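布品整理与桌面 第四讲讲义
Rotside 生活技能夜校 秋季班

上次课后有同学跟我说，回家照着折了一遍抽屉里的擦碗布，折到一半孩子过来抽走一块擦桌子，前功尽弃。没关系的！抽走了正好说明那个位置拿得顺手。这一讲我们就专门讲布：一块平平常常的布，怎么在桌面上摊开、找正、折好，再放进柜子里以后还能保持那个样子。

先说带什么东西。请每人带一块布，方的长的都行，擦碗布、茶巾、小桌布都可以，大毛巾这次先别带（太厚，第六讲再说）。颜色嘛，我私心建议素色，米色、灰色、浅蓝都好，因为折痕看得清楚。花布漂亮是漂亮，可是满眼花，哪儿是边哪儿是褶，坐在第二排就看不出来了。忘带的同学可以用教室柜子里 Jatow 的那一批样布，用完请叠好放回原处，上学期收回来的时候有一半是团着的，我在柜子前面站了好一会儿。

一、桌面

讲布先讲桌面，好像有点绕，可我教这门课越久，越觉得折不好有很大一部分是台面的事。布放在绒面沙发上折，放在床单上折，放在膝盖上折，底下都是软的，手一压布就跟着陷下去，边一拉整个往一边跑。我自己在家也常常图省事在床上折，折出来的东西远看还行，一摞起来就歪。

硬而平的台面最好。饭桌、料理台、写字桌都可以。台面上先收干净，杯子拿走，面包屑擦掉，水渍一定擦干。台面擦过之后请等一等，用手背碰一下再铺布。我们教室用的是 Zendomine 的中性清洁液，稀释过的，味道很淡，介意的同学提前跟我说，清水擦一遍也完全够用。

台面的花纹也要提一句。带碎点的台面，比如水磨石那一类，好处是脏了不显，坏处也是脏了不显。一粒咖啡渣混在棕色的小碎点里面，眼睛根本挑不出来，布一铺上去就沾上了。所以花台面请用手掌平着抹一遍，手比眼睛灵。素白的台面就简单多了，看一眼就行。

台面高度我的习惯是齐胯骨或者再高一点。太低要弯腰，折个三五块没事，折一筐就知道厉害了。太高的话手肘抬着，压折痕使不上劲。个子高的同学可以用教室后面那排高桌，个子小的坐着折也行，坐着折的时候椅子往前拉，肚子快碰到桌沿，胳膊才够得着布的远边。

光线也请留意。灯从侧面来，褶子有影子，一眼就能看见；灯从正上方直直打下来，布看上去总是很平，摸上去却不是那么回事。晚上在厨房折布的同学多半吃过这个亏（我也是）。台面要是比较亮，会反光，布铺在反光的那一块旁边就好，眼睛舒服些。

二、认布

拿到一块布先别急着折，先摸。用拇指和食指捻一捻，薄的厚的，滑的涩的，心里有个数。薄布好折，可是也容易跑；厚布听话，可是折多了会鼓起来像个面包。

再看四条边。有的布四边都锁了边，有的只锁两边，另外两边就是织边。织边通常比较直，也不大会变形，找正的时候拿它做准。锁过的边如果针脚拉得紧，会有一点波浪，那就别跟它较劲，以角为准。

还有一个很多人不在意的事：洗过的布多半已经歪了。买回来的时候方方正正，洗上几回，晾的时候又是夹着一个角晾的，慢慢就变成了平行四边形。这种布怎么折四个角都对不齐，怪手是没有用的。趁着布还有点潮的时候，一手捏一个角，沿着短的那条对角线轻轻拽几下，能拽回来不少。拽不回来的，折的时候把多出来的那一点藏在里面。

我手上有一本旧书，1930 年印的家政课本，纸都脆了，里面讲餐巾折法之前先用了整整一页讲怎么拽布。书里的语气很严厉，说歪布上桌是家里的脸面问题。脸面不脸面的我不管，但是拽布那一段写得真好，手的位置、用力的方向，都写到了。下课想看的同学来讲台翻，请把手擦干净，翻页轻一点。

料子方面，我们这门课碰到的主要是棉的、麻的和棉麻混的。麻布折痕压下去就留得住，展开来还有印子，喜欢的人很喜欢，不喜欢的人要一直熨。棉布软一些，折痕要靠手压，放久了会松。化纤的布滑，放在滑台面上折简直像在冰上走路，底下垫一块薄棉布就好多了。

三、摊开与找正

现在把布放到桌上。大家通常是怎么放的？手一扬，布落下来，然后东拉一下西拉一下。可以的，我不反对，这样很痛快。不过请注意落下来之后先别拉边，先看看布是斜着的还是正着的，有没有哪个角压在了底下。

我的做法是先找离自己最近的那条边，两手各捏一个角，把这条边拉直，放在离桌沿一掌宽的地方。然后手往前推，掌心贴着布，从近处往远处抹过去，褶子就给赶到远边去了。到了远边再捏住那两个角，轻轻一提，落下。一般到这里布就平了。

从中间往两边抹也行，适合大一点的布。千万别从两边往中间抹，褶子全赶到中间去，又得重来。说起来简单，可是一上手十个人里总有几个这么干，手急嘛。

斜着放的布怎么办？要是布已经折了一道，斜躺在桌上，一个角冲着自己，我建议连布一起转过来，别把自己的身子扭过去。手掌平放在布的中间，稍稍压住，慢慢转。薄布转的时候上层会比下层走得慢，转完掀开一角看一看，里面那层有没有拧起来。

还有人喜欢两个人面对面折，一人捏一边往中间走，大床单当然要这样。小布巾两个人折其实更慢，手碰手，互相让来让去，我们上课试过一次，笑成一片，布倒是没折几块。

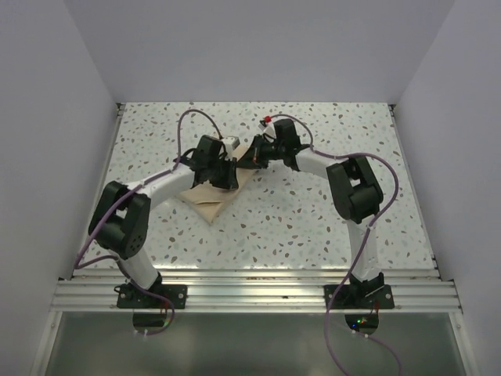 折好的布还是有褶子，需要重新折一遍吗？

看褶子在哪一层。在最外面一层的，手掌从折边往开口的方向抹几下就能抹掉；夹在里面的，打开最后一道，把里层抹平，再合上就够了，用不着全部拆开。

这个问题每一期都有人问，我就直接写进讲义里了。再补一句，抹的方向很要紧，从折边往开口走，褶子有地方出去。反过来抹，它就卡在折边那里，变成一条硬硬的棱，放一个星期拿出来还在。

四、基本折法

下面三种折法上课都会做，先看一遍，不用背。

对折再对折。这是最老实的一种。近边捏起来，往远边合过去，两边对齐，手掌压一下折边。然后左边往右边合，再压一下。折完是个小方块，四层，折边在一侧，开口在另一侧。适合抹布和小方巾，放浅抽屉正好。要点就一个：对齐的时候对角，别对边。边长，看着齐了中间可能鼓着；角对上了，边多半也跟着齐了。

三折。长方形的擦碗布我最喜欢用三折。把布的长边横在面前，左边三分之一折过来，右边三分之一盖上去。三分之一怎么量？用眼睛量，量不准没关系，先折右手那一边，故意折得略窄一点点，最后盖上来的那一片就不会探出头来。折成一长条之后，再从一头往另一头对折，或者再三折一次。折完边都藏在里面，外面只看得见一条光光的折边，摞起来真是好看！

这里插一段我自己的事。我家橱柜那一格很窄，量过，深只有 20 厘米，按一般的折法塞进去门就关不上。后来我改成先三折再三折，比原来短了一截，门就关上了。所以请同学们回家先量柜子，再决定折法，顺序别反。上学期有位同学先把全家的布都折成了一个尺寸，折了一晚上，结果柜子放不下，又折了一晚上。

卷。卷其实也算一种折。先对折或三折成长条，从一头卷到另一头，卷的时候每转半圈就往自己这边收紧一下。卷布适合放篮子里，站着放，从上面一眼看得到。缺点是麻布卷久了会记住那个弧度，铺到桌上四个角往上翘，要压一压。

Gunnlaugsson 出的那种折衣板也有同学问过能不能拿来折擦碗布。能用，板子偏大，把布放在板子的下半截，左右各翻一次就成。我自己用手折惯了，觉得拿板子、放板子的工夫已经折好一块了。家里布特别多、又想每块都一样大的，用板子确实省心。教室里有一块，想试的自己去拿，用完靠墙立着放。

压折痕。手掌根部压，比指尖压得匀。不要用指甲去刮，薄布刮几次会起毛。喜欢挺括一点的可以用擀面杖滚一下，我试过，很管用，不过记得把擀面杖上的面粉擦掉。

五、薄布怎么办

薄布要单独讲，因为大家带来的多半是薄布，折到最后总有点泄气。

薄布有三个毛病。一个是会塌，刚折好的时候是个整整齐齐的方块，手一松，上面那一层慢慢滑下去了。一个是会鼓，里面夹着空气，中间拱起来一个小包。再有就是角容易跑，你以为对齐了，转个身，一个角已经歪到一边去了。

塌的办法是最后一道折得紧一点，折边朝自己，开口朝里放。鼓的办法是折之前先抹一遍，折完再拿手掌轻轻拍两下，把空气拍出去，听得见“噗”的一声就对了。角跑的办法我想了很久，目前最好的办法是慢。真的，就是慢一点，合过去的时候让布贴着下面那层走，别悬空甩过去。布在空中走得越远，落下来越不准。

还有，薄布折松了的样子其实挺常见，一个角伸出去，一边拱起来，另一边倒是平平整整摊着。碰到这种，别整块提起来抖。先找那条最直的边，把它当成底边，手压住，再去收拾乱的那一头。一块布总有一处是好的，从好的地方开始整，比从乱的地方开始快得多。

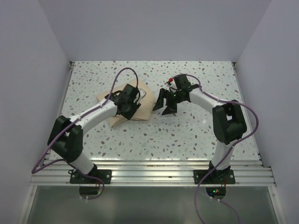
松松折起的米色薄布，右侧较平，还没有收边。

接着说收边。收边是我自己的叫法，书上不一定这么讲，意思就是把伸出来的角和下层露出来的那一点点边塞回去，让整块布从外面看只有一圈干净的轮廓。

做法是这样：布平放，一只手的手掌轻轻压在中间，另一只手绕着布走一圈，摸到哪里有多出来的就用食指往里推。推的时候掌心那只手别使劲，使劲了推不进去。推完了，两手的小指侧贴着布的两条对边，往中间轻轻夹一下，像把一叠纸墩齐那样。转过来，另外两条边再夹一下。

如果下面露出来好几层，像千层饼的边一样，那就不要一层一层推了，打开最后一道重折比较快。我给自己定的规矩是推两下推不进去就打开。同学们可以自己定，别一直推就行，推到最后布都热了，人也烦了。

六、摞与放

折好一块，就该摞了。摞布的时候所有折边朝同一个方向，朝外，也就是朝着你开柜门的那一面。拿的时候手指捏住一条折边，一抽就是一块，别的不动。开口朝外就麻烦，伸手进去常常只捏住一层，一抽，散了。

摞多高？教室里的样布我摞到 13 块，再高就往一边倒。家里的柜子要是有隔板，摞到离隔板还有一只手的厚度为止，留出伸手的地方。厚的放下面，薄的放上面，大的放下面，小的放上面，这个道理人人都懂，可是洗完一批往上一放，就全忘了。

说到洗完一批，我很推荐从下面放的办法。刚洗好的放在那一摞的最底下，用的时候从最上面拿，每一块都轮得到。不然永远是上面那几块在用，用得发白，下面的还跟新的一样，折痕都发黄了。抬起一摞往下塞确实比较费事，嫌麻烦的可以改成竖着放，左边拿，右边放。

竖着放的话，抽屉要差不多装满才站得住。没装满的时候在空的那一头放个小盒子顶着，茶叶盒、饼干盒都可以。我家放的是一个旧的铁皮盒，里面装着别针和断掉的尺子，每次想扔都没扔。

柜子里要不要放香包、樟木块，看个人喜好。擦碗的布我是不放的，擦出来的杯子有味道，喝水的时候怪怪的。桌布、待客的餐巾可以放一点点。潮气重的地方，柜门每隔一阵子开一会儿，别整个雨季都关着。

七、哪些布不用折

讲了这么多折法，还得说说哪些不用折，免得大家回去把家里所有的布都折了一遍，累坏了怪我。

擦地的布不用折，晾干挂起来。每天都在用的那块擦手巾不用折，它就该挂在水槽边。马上要用的布不用折，对折搭着就行。还没有干透的布千万别折，摸上去凉凉的就是没干透，先搭在椅背上，第二天再说。折进去的潮气好几天都出不来，打开一股味儿，还得重洗。

破的布呢？小洞可以补，补过的地方折在里面。大洞的、薄得透光的，我剪成小块，放一个罐子里，擦油锅用，用一次就扔。请不要把它们折得漂漂亮亮再放回柜子最底下，过一年拿出来还是破的。我有过，所以知道。

八、课堂练习

上课的时候按下面的顺序来，做得快的不用等别人。

擦台面，手背试一下干不干。
铺布，找正，抹平。
对折再对折，打开。
三折再对折，打开。
卷一次，打开。
选一种最顺手的，重复做，一直做到不看手也能折齐。
和同桌交换布，用对方的布再做一遍。

最后那一步别跳过。自己的布用熟了，脾气都知道，换一块就露馅了。一块薄的换一块厚的，效果最明显，上一期有两位同学换完之后互相看了一眼，然后又换回去了，哈哈。

练习时间 20 分钟，中间我会走下来看。看到手法不一样的我不一定会纠正，有的同学从小跟着长辈折，折法跟我教的完全两样，又快又好，那就请你站到前面来给大家折一次。我记得有一种是用下巴夹着布的中间，两手各捏一边往下一捋，就好了，不用桌子。我学了很久没学会，脖子倒是酸了。

九、课后作业

回家选一格柜子或者一个抽屉，只选一格。把里面的布全部拿出来，量一下这一格的宽和深，写在纸上。想好折成多大，再动手。折完放回去，过一个星期打开看看还是不是那个样子。哪一块塌了，哪一块歪了，记下来，下次课带来讲。

不用拍得很漂亮，也不用为了作业去买新的收纳盒。家里人把你刚折好的抽走用了，也请记下来，抽走的是哪一块、从哪个位置抽的，对安排柜子很有帮助。

有同学问能不能选衣柜。可以是可以，衣服和布巾的折法差得挺多，有袖子有领子的，我们放在十一月那几讲里。着急的可以先把手帕和围巾那一格做了。

十、上次课留下来的几个小问题

熨不熨？擦碗布我不熨，桌布和待客的餐巾我熨。熨完等凉透了再折，热着折进去，折痕特别死，下次铺开中间一道十字，客人都坐下了还在那儿。要是偏偏喜欢那道十字（有人觉得很精神），那就热着折。

浆不浆？那本旧课本里什么都要浆，连擦碗布都浆，我怎么也想不通，浆过的布哪里还吸水。餐巾要折成立体的花样，可以浆一点点，平放收纳的就免了。

左撇子怎么办？讲义里凡是写左边先折的，换成右边先折，别的都一样。摞的时候折边还是朝外。

布上有标签的，剪不剪？我都剪，剪的时候离缝线远一点，别剪到线。舍不得剪的，折的时候让标签落在最里面那一层，摞起来才不会一边高一边低。

布晾得硬邦邦的，像纸板，怎么折？先揉。两手抓着揉几把，跟揉面一样，软了再铺。北边窗户那里晾的布冬天都这样，揉两下就好了。

下次课讲桌布，要带一块比自己胳膊展开还要长的布，没有的用床单代替。教室的桌子会提前拼起来，麻烦早到的同学帮忙推一下，左边那张桌子有一条腿短，底下的纸垫别踢掉了。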